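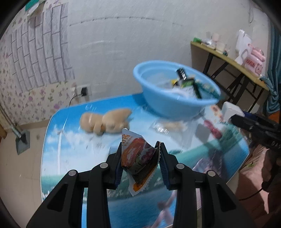 How many pick demos before it's worth training?

Posted by Kidum

Hi everyone! I've started collecting demos at home with two hand-held grippers and I'm having way more fun than I expected. My task is simple: pick a snack packet up off the table and drop it in the basin. I have 50 good runs so far and I'm itching to train something tonight. Is that silly? Also, crinkly packets are driving me up the wall. They fold differently every time I squeeze, and I can't tell if that's bad data or just how packets are. Should I swap to boxes until I get the hang of it?

Ottavio Mancuso

Train tonight! It won't be great, but you'll learn more from watching a bad policy miss than from another evening of collecting. My first one was trained on 50 too and it went for the same corner of the table every single time – I'd been putting the packet down in the same spot without noticing. After that I moved things between runs and went up to 200, and the difference was lovely to see.

Keep the packets. The folding is the good part. Just pinch at a steady speed, wait a beat once the fingers have closed, then lift. If you rush the lift the packet slips and you end up with a lot of half grasps in the set. I'd keep a few of those where you recover and grab again, but tag them so you can pull them out later.

Leave the patterned tablecloth on for some runs and take it off for others. Same with toys and bags near the target. Clutter is your friend here, really!

Nartey

more data. i have 1394 and still want more lol

Raffaele Bortolotti

Agree with Ottavio on nearly everything. One thing to add: check that both grippers' clocks line up before you start a session, even if only one hand is doing the picking. I lost an entire October of two-handed runs to a drift of 2 frames that kept growing. A quick tap of the fingertips together at the start of each run gives you something to line up on. Have fun with it, and please post how the first policy does!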